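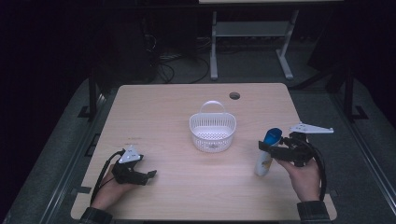
Vale a pena comprar o par de garras manuais Trolten para gravar demonstrações?

Para quem grava sessões curtas, vale. Para turno inteiro eu esperava a próxima revisão, pelo motivo que conto já a seguir.

Usei 14 sessões, sempre a mesma tarefa: pegar um frasco e pôr no cestinho branco. Pega boa, peso ok, mandíbula curta que fecha direito em plástico liso. Até aí, nada a reclamar.

O problema é o cabo. Sai pela traseira da garra e fica pendurado, qualquer giro de punho puxa o conector. Na sessão 9 a garra direita parou de mandar a abertura da mandíbula — sem aviso, sem bip, nada. O gravador continuou como se estivesse tudo certo. Resultado: 20 demonstrações com a mandíbula "aberta" do começo ao fim e o frasco andando sozinho pela mesa. Só vi no dia seguinte, abrindo os arquivos.

Pior foi depois. Um desses arquivos passou no filtro e foi parar no braço da Alletti. O braço desceu com a garra aberta, bateu no frasco e empurrou tudo pra fora da bancada. Ninguem se machucou, o botão de emergência estava na mão do Kourosh Bahrami e ele apertou na hora. Mas podia ter sido um dedo.

Suporte: respondeu rápido, mandou cabo novo, pediu os logs. Sobre o software não acusar a perda de sinal — "em análise" desde outubro. Isso pra mim é defeito de segurança, não detalhe.

O que fiz por aqui: abraçadeira segurando o cabo no corpo da garra, e um script que recusa gravação se a abertura não muda em 200 quadros seguidos. Desde entao, zero falha.

Paguei 740 euros no par. Caro pra vir com esse conector. A placa dos marcadores também pega na manga de vez em quando, chato mas dá pra viver.

Nota 3 de 5. Se consertarem o alarme subo pra 4.

25 de janeiro de 2020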